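Norncombe Student Robotics Forum > Manipulation > Toaster task, grasp and press

gridlock_m
3 Nov 2025
Our club is working through the Grikstead household set and has reached the toaster. Lever press is the only scored step for us this term. Logged 20 attempts with the hand horizontal and fingers bunched. 5 ended with the lever latched. Most of the others slid off the end of the knob. Controller is the stock Venckus stack, no force feedback on the fingers. Head camera views:

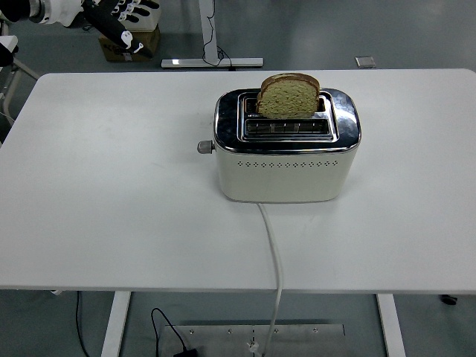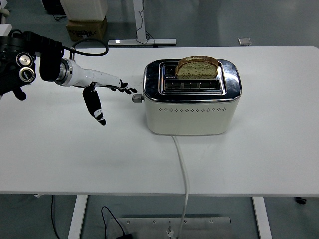
Head view, rear slot loaded, front slot empty in both.

pk_torque
The knob is short and round, and you are coming at it from the side with a cluster of fingertips. Any downward motion rolls the contact point outward. Rotate the wrist and press from on top with one finger.

gridlock_m
Tried one finger last March on a different toaster. It deflected before the spring gave.

ohmwork
Disagree with pk_torque. The approach is fine, the target pose is bad. Chrome top reflects everything and depth gets noisy there. Fit to the row of diamond perforations on the front face and offset to the knob from that. We did this on the Zillard arm and went from 5 latches to 19 in 20.

pk_torque
A better pose estimate does not change the contact geometry. What was your finger material?

ohmwork
Rubber sleeves. Fair point, we changed both in the same week.

gridlock_m
So that number doesn't separate them. I have 168 frames with the slice in place and can run the perforation fit offline tonight. Sleeves will have to wait until we order some.

tallow_bit
Check how the toaster is held down as well. If the body shifts under load you lose travel at the lever. Tape under the feet fixed it for our team.

gridlock_m
Rules say no fixturing.

tallow_bit
Section on surfaces permits a non-slip mat. Read it again.

gridlock_m
Found it. Will run with the mat first, then the new fit, one change at a time.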